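I'd been meaning to talk to the woman who runs the Clornora repair library for ages, mostly because I owe the place so much. They've loaned me a tile cutter, a carpet stretcher and (twice) the same very heavy floor sander, and I've never paid more than 8 dollars for any of it. So in September I finally asked if she'd sit down with me, and she said yes, as long as I came at 4 in the afternoon and didn't mind her sorting drill bits while we talked.

I started with the obvious one. How do you end up lending tools for a living?

"By being broke and having a bad bathroom," she said, and laughed. "I bought a wet saw for one job. It cost me 300 dollars and I used it for a weekend. Then it sat in the hall and I hit my shin on it every morning – for years! My neighbor asked to borrow it, then her sister did, and then somebody I'd never met knocked on my door."

She opened in 2000, in the back half of what used to be a shoe store on Konstantinidis Street. The front half still sold shoes at that point. People would come in for sandals and go home with a hedge trimmer, which she thinks is the best advertising she ever had.

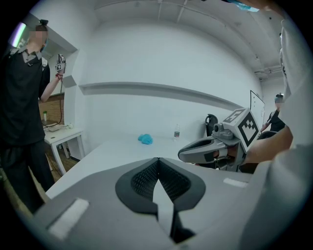
*A hand reaching in from the right.*

I wanted to know what gets borrowed the most, and I guessed drills. Wrong! It's ladders, by a mile, and after that it's the pressure washer, which has a waiting list from the first warm week of spring until school starts.

"Everybody thinks they want a drill," she told me. "Everybody has a drill. It's in a box under the stairs with a dead battery. What they don't have is a ladder that reaches the gutter, because where would you put it?"

And what comes back in the worst shape? She put down the drill bits for that one.

"Paint sprayers. I love my members, but you have to clean a sprayer the same night. The same night! People have a glass of wine and look at their nice wall, and by morning it's a brick." She charges a cleaning fee now, and she says it has changed the number of bad sprayers hardly at all. People just pay it and look sorry.

We got onto brands for a while, and I'll spare you most of it. She's devoted to an old line of clamps called Flokine that you can't buy new anymore, and she picks them up at estate sales whenever she sees them. "The screw turns like butter," she said, and made me try one. I have to say, it did. I went home and looked at my own clamps with some disappointment.
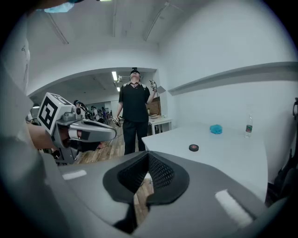 ## On teaching people to fix things

The classes came later, and she told me she'd fought the idea. She isn't a teacher and didn't want to stand up in front of anybody. But members kept asking the same questions at the counter (how do I hang a door, why does my faucet drip) and the line was getting silly, so she gave in and ran one evening on faucets.

"I was so nervous I brought the wrong washers," she said. "We spent the whole time taking one faucet apart and putting it back together. They loved it. Two of them signed up again."

The door class is the one that fills up first these days. I took it last winter and my pantry door closes now – it still squeaks, but it closes.

## What's next

She'd like a second location over in Flutasness, where there's a lot of old housing and no hardware store left. Rent is the sticking point. She's looked at a former bakery twice and talked herself out of it twice, and while we were chatting she seemed to be talking herself back in.

"It has a loading door," she said. "Do you know what I'd do for a loading door?"

I asked what she'd tell someone starting a tool library in their own town, and she went back to her drill bits for a bit before answering.

"Write your name on everything. Use paint, stickers fall off. And buy more ladders than you think."

Then somebody came in wanting the pressure washer, and she had to go and find the hose.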